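Cable management is the arrangement of power and data cords in a room so that they can be reached and traced. In offices it covers the cords of desks, lamps and chargers, along with the power strips that feed them. 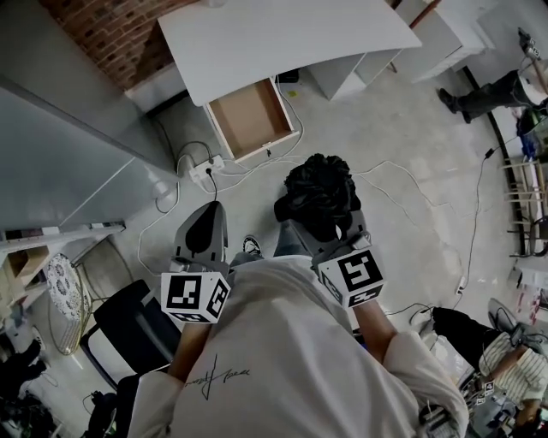
Floor routing is the simplest method and needs no fixed hardware. Cords are commonly laid along a wall, as with a black cable beside a dark baseboard, while white cables fed from a power strip may cross open concrete. Guides to office layout favor the first course, particularly near walkways.

Raised methods include trays, clips and sleeves fixed under the tabletop.

See also: Extension cord; Power strip; Raised floor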